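Stop shredding good boards

Quick one, typing this before the Thursday pickup.

Barkwood is replacing its servers again. Same story as last time. Pallet out the back door, a form with a signature on it, gone. Baltasar Benítez in facilities tells me the pallet had 60 machines on it and he was given no time to open even one. I think that's lazy and I think it's wasteful, and I've said so to his boss.

A server board is not trash when the warranty ends. Most of what gets hauled off needs a fan, a memory stick, maybe a clean socket. We take them at the bench in Lilham, test them, and sell or give away the ones that run. Last year's total was 3,263 parts back in use. Small shop. Five people.

The usual objection is data. Fine. Pull the drives, destroy the drives, keep the paperwork. There's no customer list hiding in a processor socket. Lucinda Calloway at Grokance disagrees with me, she says sorting costs more than scrap pays, and on a bad week she's right. But she is counting scrap price only. A working board in a school closet is worth more then what it weighs.

And people are scared of these things, I get it. Big green board, packed with parts, looks like you'd ruin it by breathing. You wont. Ground yourself, hold it by the edges, leave the socket alone until you've got good light. The metal bracket outlining the socket is where I look first on any board that comes in.

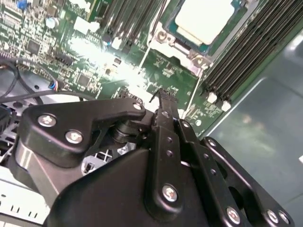 What I want from Barkwood

One day's notice before a pickup. A dry shelf. Boards kept flat, in bags, not thrown in a bin with power cords on top. Somebody's phone number.

Demchenko does all of that already and it didn't take them a meeting. Baltasar has the shelf picked out. Sign the thing.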